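June 19, 2018

Holzer album, day 2 of the rehousing. Writing this fast, want to be out before the building locks.

Where we stand: pages 1 through the farm section are scanned, both sides where there is writing on the back. Lifted the prints that were only held by corners. Left the glued ones alone. Whoever put this album together switched from photo corners to some kind of brown paste partway through, looks like after the unit moved, and from there on everything is stuck down hard. Tried the thin spatula on one loose edge, heard a crackle, stopped. Those get scanned on the page and that's it.

Album itself: black paper leaves, string bound, cover cloth worn through at the spine. Captions in white pencil, mostly first names and jokes. Very few places. "Ekach" shows up on four captions and then again on the back of a loose print, spelled Eckach that time. Same village I think. There's a church tower with a funny cap on it in two of them which should be easy to match if we can find a prewar postcard.

No combat in it at all so far. Men washing, men peeling potatoes, a dog, a lot of standing in front of trucks. One accordion. Somebody's birthday with a sign. The usual for a private soldier's album but the quality is better than usual, this person knew how to use a camera. Sharp faces even indoors.

Scanner notes
- 600 dpi for the small contact size ones, 400 for the rest. Went back and redid the first batch, I had left auto contrast on. Stupid.
- Glass cleaned twice. Still a faint line near the left side, shows up on dark skies. Turn the page around and rescan if it lands on a face.
- Deckle edges: don't crop. Leave black border all the way round.
- The silvering on the dark prints reads as blue haze in the scans. Tilting didnt help. Might try the copy stand with crossed polarizers, last time in April that cleaned it up almost completely.

Numbering. We need to settle this. The Wemunley list numbers by print, the old accession sheet numbers by page, and the pencil numbers in the album itself follow neither. I've gone with page plus letter, left to right, top to bottom, so 14a, 14b etc. Loose prints get L and a number. If a print is missing and only the corners are left it still gets its letter - otherwise we lose track of the gaps, and the gaps are interesting. There's a run of them right after the Ekach pages. 6 prints gone, corners intact, captions scratched out with something sharp. You can read one under raking light, starts with "Mit" and then a name, maybe Karl or Kurt. Not putting either in the record.

Dating. Vehicles on page 9 have a plate prefix I can read at full size, wrote it on the worksheet. Uniform details: collar patches visible on a few, shoulder straps mostly not. I am not going to guess the unit from one tactical sign on a fender that is half mud. Left the field blank. Somebody who knows the signs should look at 9c and 17a together, could be the same truck.

Snow on pages 11 to 13, then high summer on 15. So either a leaf is out or he didn't shoot through the spring. Check the string holes tomorrow. I counted stubs quickly and got one more than there are leaves but I was tired. 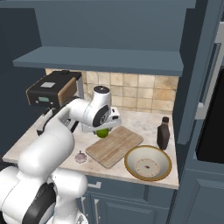 Backs of prints: two studio stamps, both read, one partial. Paper brand on most. The loose print with Eckach on it also has a purple ink stamp, round, Cyrillic lettering round the edge, center illegible. So the album changed hands at some point, fits with what the seller's note claims, though the seller's note claims a lot of things. Scan that stamp again at 1200 and try the channels seperately, purple sometimes pops in the green.

Weruler sleeves came. Wrong size, of course. They fit the postcard format ones fine but the small prints slide around. Using folded tissue for those until the right ones get here. Reorder written on the board. Don't use the old sleeves from the bottom drawer, they smell.

Interleaving: 30 sheets cut, used nearly all of them. Need 40 more to do the whole album and have spares. Cut slightly under page size or they stick out and curl.

To do
- rescan 3b, 8a, 12d (dust)
- string holes / stubs
- church tower, postcard search for Ekach, both spellings
- copy stand for the silvered ones
- type up captions, original spelling, no fixing his grammar
- move the L prints out of the envelope, it's acidic
- label the new box in PENCIL

Master files on the big drive, folder holzer_album, copied to the second drive too. Worksheet is in the folder with the album. Page 18 is where I stopped, there's a strip of tissue in it.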